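From the Automation Bench: The Handover That Kept Failing

March 24, 2022

If you read the February issue you'll remember we were feeling pretty good about the strap cell. Two grippers, one above the other, passing soft black straps between them so that each one ends up turned the right way for the next station. It had been going so well that we'd started planning the demo for the Virág workshop! Then we left it alone over a long evening, and in the morning there was a small heap of straps on the floor and a controller log that cheerfully reported every single handover as a success.

So this month's item is about a fault, and I have to say I've enjoyed this one more than most of the things that worked.

Some background for newer readers. The cell runs on Leltov, our homegrown sequencing software, and the job is called Lolitden on the schedule board (don't ask, the board names came with the building). The lower gripper holds the strap, the upper one comes down, closes on it, and only then is the lower one supposed to let go. The fingers on both are our own prints, the open triangular kind that give a little when they press on something. They're wonderful for soft parts. They wrap and they forgive bad aim, and you can print a new set overnight for next to nothing.

That forgiving nature turned out to be half the trouble. Leltov decides whether a gripper has caught something by looking at how far the fingers closed. With a stiff part it's easy: the fingers stop early, so there must be something between them. With a thin, fuzzy strap and bendy fingers, the difference between holding and missing is tiny. The upper gripper could close on thin air right next to the strap, the fingers would flex against each other, and the reading would land just inside the "got it" band. Off went the signal, the lower gripper opened, and down went the strap.

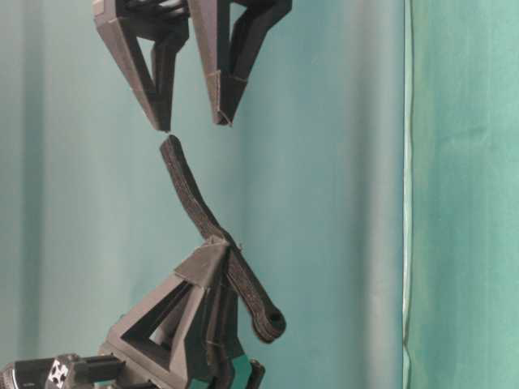

Why did it only start now, after weeks of clean runs? We had three theories and a lot of coffee. The first was worn fingertips, and we swapped in a fresh set, and nothing changed. The second was the air temperature in the room, which I was very fond of and which was completely wrong. The third one came out of slowing the whole sequence down to a crawl and watching it from the side, something we should have done on day one.

At crawl speed you could see the strap move. A stiff part stays where you put it, but these straps have a curl in them from the roll, and the free length above the lower fingers leans one way or the other depending on where in the roll the strap was cut. The new batch from Gastik was wound tighter than the old one. Same material, same length, same hole punched in the end, but a stronger curl, and it was enough to carry the top of the strap away from the spot where the upper fingers were going to meet. Over a test of 1000 handovers with the old batch we'd had 6 misses. With the new batch we had 25 in one afternoon, and we stopped the test early.

I want to be clear that there's nothing wrong with the Gastik straps. They're well inside the drawing. Our drawing just never said a word about curl, and that's on us.

The fix came in two parts. For the first, the lower gripper now takes hold of the strap closer to the top, leaving a shorter free end to wander. That alone got rid of most of the misses. The second part is the one I'm really excited about: a tug test. After the upper gripper closes, it lifts by 4 millimeters while the lower one is still holding on. If the strap is really caught, the lift motor feels the pull. If there's no pull, the upper gripper opens, backs off and tries again, and the lower one never lets go. It adds a blink to each cycle and it has been a joy to watch.

There's a safety side to this too. When the straps started dropping, more than one of us (me included, sadly) reached into the cell to grab one off the floor with the sequence still running. The fingers are soft but the arms behind them aren't, and a retry can start without any warning. The gate switch is now wired so that opening it stops both arms, and restarting takes a button press from outside the gate. Please don't tape it, prop it or otherwise get clever with it. Dropped straps can stay on the floor until the end of the run.

If you have a cell of your own that trusts finger position to tell it what it's holding, try running it with no part loaded and see what it reports. We did that on the other two benches and one of them happily told us it had picked up a part. That one gets the tug test next week.

The updated Leltov sequence is in the shared folder under Lolitden, with the old one next to it for comparison. We're still planning on Virág, and we're bringing a box of the curliest straps we can find.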